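Interrupted Sutures on Soft Tissue: Knots, Tails and Spacing
Project report, second semester, group Torvik
Author: Hendrik Visser

1. Introduction

In this project I studied how a row of simple interrupted stitches is made, and what makes one stitch better than another. I chose black thread as the subject because it is easy to see on pale tissue, and because our course book gives it only one page. My supervisor asked me to write also about the mistakes, so I have a section for them.
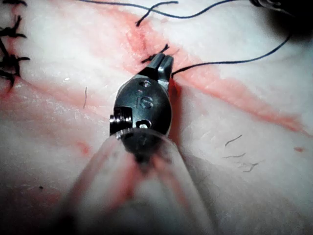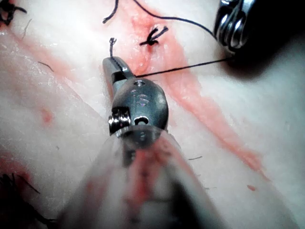 Black suture on the pale tissue. The first picture shows finished knots with short tails, the second a thread held tight in the jaw.

2. What I wanted to find out

My questions were simple. How long should the tails be after cutting? How does the pull on the thread change the shape of the wound edge? And does the knot lie better on the line of the cut or beside it?

In the beginning I had also a question about needles, but I removed it in October. The subject became too big for one student.

3. Materials and method

For my own practice I used the Unmont pad, a soft sheet with two layers, and black thread from the school store. I made every cut with the same blade and the same ruler. After that I closed the cut with single stitches, starting from the left end and going to the right. In total I tied 42 knots which I could use in the results. The earlier ones were too bad to measure, and I did not keep them.

The thread was cut in pieces of 500 mm. This is longer than necessary. With a shorter piece I lost the end too often, and then I had to begin again. I wrote down each stitch in a table with the distance to the last one, the length of both tails, and a short comment. The photos of the pad were sorted in the program Bunex, and it worked well after I learned how to name the folders.

4. Results

The tails: When they were cut very short, the knot sometimes opened when I moved the pad. When they were long, they lay across the next stitch and I caught them with the new thread. This happened to me more than I want to admit. A middle length was best, where the ends stand up a little like bristles and do not reach the neighbor.

The pull: I believed before the project that a tight thread is always a good thread. This is wrong. The thread must be straight while the loop goes down, but at the last moment the hand should become soft. If I pulled until the end, the two edges folded over each other and made a small ridge -- it could be felt with the finger.

The place of the knot: On the pad, the knots which lay beside the cut gave a flatter line. The knots directly on the cut were easier to tie, and as a beginner I made most of them there. My supervisor prefers them on one side, all the same side, and I agree now.

5. Mistakes

I changed the lamp in the middle of the work, and after this my distances became more even. So a part of the improvement is perhaps from the light and not from the practice. I should have used the better lamp from the start.

Also, I measured the tails with a plastic ruler laid on top. The ends bend under it, so my numbers for the tails are a bit too large. A caliper would be better, but the one in our lab (a Reven) was missing its battery cover and switched off all the time.

6. Costs

The budget was 3000 crowns for the whole semester. Most of it went to the pads, because a pad with many cuts becomes weak and the thread tears through. The thread itself was cheap. I returned 2 unopened pads to the store.

7. Next work

I would like to repeat the same table with a running stitch, where one long thread closes the whole cut. There the pull must be kept from the first stitch to the last one -- I expect this to be harder than single knots. The full table of stitches is in the appendix, with my comments left as I wrote them.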